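Plestell Sitting Bowl, 300 ml

Home / Meditation and inner work / Bowls, bells and timers / Plestell Sitting Bowl

In stock. Usually sent within 2 working days.

What you get: one bronze bowl, one wooden striker, one flat cushion, one printed booklet (Ko edition).

About this bowl

We sell a lot of bowls, and we read a lot of what is written about bowls, and most of it we would not put our name to. So this page is a bit longer than the ones you will find elsewhere and it promises a good deal less.

The Plestell is a small hand bowl for marking the start and end of a period of sitting. You rest it on its cushion, or on your open palm, and you tap it once. It rings, the ring fades, and you begin. When you have finished you tap it again. If you would like to run the striker round the rim to make it sing, you can do that too, though it takes a fair bit of practice and the smaller bowls are fussier than the big ones.

The maker's leaflet says that the tone "opens the heart centre". We have had this bowl on the shop table for a long while now and have struck it many times a day, and we can't confirm it. What we can say is that the note is clear, it doesn't buzz, and it lasts long enough that you can follow it with your attention until you are no longer sure whether you are hearing it or remembering it. Plenty of teachers in several traditions have used exactly that as a first exercise. You may find that quite enough to be going on with.

On the claims you will see elsewhere

Seven metals. A great many sellers say their bowls contain seven metals, one for each of the old planets. Bowls of this sort are generally bronze, which means copper and tin with whatever traces came along with them. We have never been shown a test sheet for a seven-metal bowl, and we have asked. The Plestell is sold to us as bronze and we sell it to you as bronze.

Chakra notes. You may be told that you need a particular note for a particular chakra. The charts don't agree with one another, and the neat match between the seven chakras and the Western scale is a fairly modern idea. If you like a low note, pick a low bowl. If you are working with a teacher who gives you a note, follow your teacher, and ask where the note comes from.

Age. We don't sell "antique" or "full moon" bowls. The supplier who used to offer them to us couldn't tell us how he knew which moon it was.

Healing. We make no health claim for this bowl or for anything else on the site. If you are ill, please see a doctor. Some people find that sitting quietly every day makes a hard time easier to bear, and a bell can help with the sitting. We would leave it there.

Bowls and the inner life

Every so often someone writes to ask whether a better bowl would deepen their practice. It is a fair question, and as shopkeepers we probably ought to say yes. Our own view is that people who sit every morning with a cheap bell get further than people who sit twice a year with a fine one. If what you are after is some lasting change in how you meet your own mind, the bowl is a very small part of it, and you could start tonight with a kitchen timer and lose nothing.
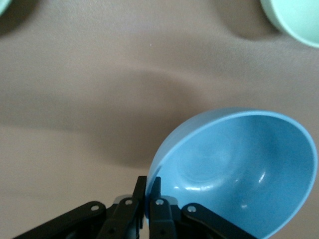 Mei-kuen Hsu thinks we go too far with this. In her view an object kept for one purpose does gather a sort of weight, so that after a few months the sound alone is enough to settle her, and she would not get that from a timer that also does the potatoes. She adds that we should stop telling customers not to buy things.

We take the point about habit. A sound you hear only when you sit will come to mean sitting, and there is nothing mystical needed to explain it. Whether there is more to it than habit is something you will have to look into for yourself, and we would be wary of anyone who offers to settle it for you at the till.

Choosing between the Plestell and the Pomo

The Pomo is the other hand bowl we keep. It is larger and lower in pitch, and it costs more. It sings at the rim more easily, so if that is what you want, get the Pomo. For one clean strike at each end of a sitting the Plestell does the job and takes up less of the shelf. Neither is more "spiritual" than the other, whatever the box says.

The booklet

The Ko booklet was written by Wenceslao Navarrete and we asked for it in place of the maker's leaflet. It covers how to strike the bowl, how to sit on a chair or a cushion, and what to do when you get bored. There is a short chapter on the difference between a calm mind and a dull one which we think is the best thing in it. There is also a page on past lives, which we don't.

Details

Material: bronze
Capacity: 300 ml, if you fill it, which we don't suggest
Striker: wood, uncovered
Cushion: cotton cover, washable by hand
Guarantee: 2 years against cracks, not against dents

Care

Wipe it with a dry cloth. It will darken with handling. You can polish it if that bothers you, but polish left on the rim makes it harder to sing. Don't put it in the dishwasher. Don't leave the striker on a radiator.

"Charging" the bowl in moonlight does it no harm that we know of. Bring it in if it rains.

Delivery and returns

We send by ordinary post in a plain carton. If you don't like the note you may return the bowl within the month, unmarked and with its striker, and we will refund what you paid. Postage back is yours to cover. Recordings of each bowl can be asked for by email, but a phone speaker will make any of them sound like a teaspoon on a glass, so don't judge too much by that.

Customers also looked at: Pomo Hand Bowl, Evden Sitting Cushion, Evden Folding Bench, spare striker (wood), spare striker (felt).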